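3.2 Sorting play at home

Parents in Ullton and Mundow filled in a diary in April about the toys their children used after day care. We received 334 diaries. Building blocks were named more often than any other toy, and most families kept them within reach of the child.

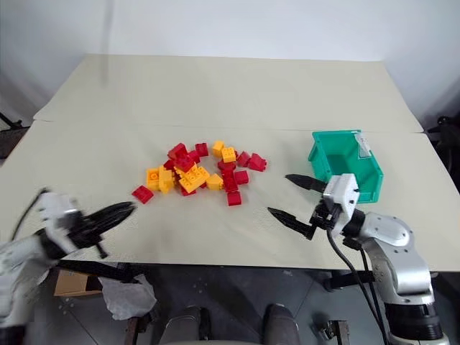 Figure 2. Interlocking blocks in red and yellow on a table.

Does play with blocks last longer when a brother or sister is present? In our diaries it lasted longer only if the sibling was older, as Stetsiuk also found in the Kobzar study.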